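Progress report to the Woltero Fund, second period, ending August

Dear all,

Thank you for your patience in waiting for this one. We had promised it for the Monday after the workshop inspection, and then the inspection itself ran on, and by the time we had sorted out the paperwork we thought we might as well finish the last batch of runs and tell you about those too. I hope you'll find it was worth the extra wait.

You'll remember that the question you funded us to look into was a plain one: can a machine take on any of the everyday bench work at the Clorkell repair shop yet? Our first report dealt mostly with the easier household chores we tried at the Flalbridge flat (folding tea towels, loading a dishwasher, putting shopping away), and it was a cheerful sort of report, because towels are forgiving. This period we moved over to the shop floor, where old desktop computers come in to be stripped, checked and either passed on or broken down for parts, and I'm afraid the going has been a good deal slower.

## What we've been working on

We chose drive removal as the main job. It comes up with every desktop that arrives, it has to be done before anything else can happen to the machine, and the people at the bench find it dull. It also sounds simple when you say it quickly: get into the case, free the drive, lift it clear, and put it in the tray. In many of the desktops the drives are held by plastic clips or caddies, with no screws to undo, and we thought that would suit a gripper nicely.

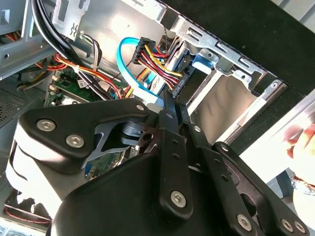

The trouble, as we ought to have guessed, is cable. A towel goes more or less where you put it, but a power lead that has spent years bent one way would very much like to stay bent that way, and when the arm nudges it aside it comes straight back again. In the early runs most of our stops came from the fingers catching a lead on the way in or on the way out. None of this would trouble a person for a moment. You'd hold the wires back with your little finger without even noticing you'd done it, and we have come to have a great deal of respect for the little finger.

We did 470 runs in all this period, spread over a mixture of cases. I should be clear about what counts as a run, as it came up last time: it starts when the gripper first goes into the open case and finishes either with a drive in the tray or with one of us pressing stop. Opening the case is still done by hand and isn't included. Nor is unplugging the data cable, which we have set aside as a separate job for the reasons I'll come to in a moment.

## What went well

The biggest improvement came from changing the order of things. We had been sending the arm directly for the drive, and we now have it pause over the case first and pick a way in that keeps clear of the thickest bunch of wires. It adds a little time to each run and I was rather against it, but the stops came down so noticeably over the following fortnight that I have had to eat my words, quite happily.

Caddies have been the other bright spot. Where a drive sits in a plastic caddy with a tab to take hold of, the fingers have something definite to grip, and there's much less risk of pressing on the drive's own circuit board. The bright colours many makers use for these parts also help the software to find them, particularly in the mornings, when the light at our bench is very strong and everything made of bare metal turns more or less white. 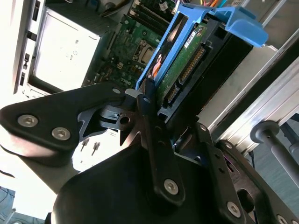 *The gripper at a blue drive caddy, with the hard drive held in it.*

We have also got better at knowing when to give up, and I'd ask you to count that as progress even though it doesn't look like much on paper. The arm used to keep pulling at a stuck drive until somebody stepped in. It now stops of its own accord when the pull gets too strong, backs off and waits. We damaged 17 donor cases in the first weeks (bent clips for the most part, all on machines already marked for scrap) and 2 since the change went in.

## What is still hard

Unplugging remains beyond us. The small data plugs need a squeeze and a wiggle together, in a space where the fingers can barely open, and the Mendoza gripper we bought with your first payment is simply too broad for it. It is a sturdy thing and we're fond of it, but it was made with boxes and bottles in mind. We tried narrower tips, and they reached the plugs well enough but then slipped off them.

Variety is the other worry. Every maker puts the drive somewhere slightly different, and the arm does far better on a layout it has practised on than on one it is meeting for the first time. We still need a person within reach for every run, with a hand ready to steady the case or move a wire. So if you were to ask me today whether the shop could leave the machine to get on with it over lunch, I'd have to say no, and I don't expect to be saying anything different by the next report.

## Money

Spending is a little under where we thought it would be. The one cost outside the plan was £1,385 for a second set of fingers and the narrower tips, which we paid for out of the travel line, having done hardly any travelling. We'd be grateful if you would confirm that you're content with that.

## Next period

We would like to carry on with drives for a while longer, bringing in cases the arm hasn't met, and to start on memory modules once the new fingers have settled in. We'd also like to go back to the Flalbridge flat for a few days and repeat the dishwasher work with the new stopping behaviour, as I suspect it would have saved us a couple of mugs.

You asked whether you might visit. Please do! Mornings are best, when the bench is busiest, and if you let us know beforehand we'll keep back a few cases so that you can have a go at one by hand and then see how the arm gets on with the next.

With warm thanks from everyone at the Clorkell bench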